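The Town That Divorces Itself Every July

Corlow is a quiet town for 11 months of the year. People say good morning, they return the borrowed ladders, and the dentist is married to the butcher. Then comes July, and with it the derby between Corlow Upper and Corlow Lower, and the dentist moves to her sister.

I came here to understand how a football match between two halves of one small town can be so serious. The two clubs play in the same regional division, which has no television contract and, for most of its life, had no nets. The winner receives a brass lamp. It does not work, and the losing club is obliged to pay for its polishing.

My guide was Nyokabi Ondieki, secretary of Corlow Lower and a supporter from before she could walk. She received me in her kitchen, where even the tea towels were green. "My son wished to marry a girl from the Upper side," she told me. "I am a modern person, so I said yes. I only asked that the wedding should be after the transfer window."

The division between the families follows the old tram line, and the tram has been gone for a long time. If your grandfather lived below the line, you are Lower, also if you yourself have a large house on the hill. One man discovered at the age of 40 that he had been born on the wrong side. He now attends the match with a cushion over his head, and both groups of supporters sing against him.

Money is a delicate question. The sponsor of Upper is Celtach, a local maker of garden gates, and for this reason more than 306 households in the lower part of the town have no gate. Dogs go where they like. The Lower side is supported by Bauerfeind, the bakery, which sells a white loaf to everybody but will put the poppy seeds only on request, and only for customers who can name the left back of 3 seasons ago.

On the day of the match I stood between the two stands, in the place reserved for visitors and for people with mixed parents. The football was not good. The ball spent a long time in a hedge, and the referee, a cousin of both goalkeepers, was insulted with great knowledge of his private life. It finished four to four, as the rules permit no extra time when the cows must be milked.

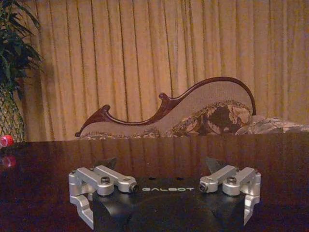
Nyokabi Ondieki felt that a draw was the worst thing that could happen to a family, as after a defeat one can at least stop speaking to somebody. She had prepared a silence for her brother-in-law, and now she had to give him soup.

The lamp stays with Upper, who had it already. A petition for a replay is lying at the town hall, signed by all the players except the two goalkeepers - they have gone fishing together and have asked that their wives are not informed.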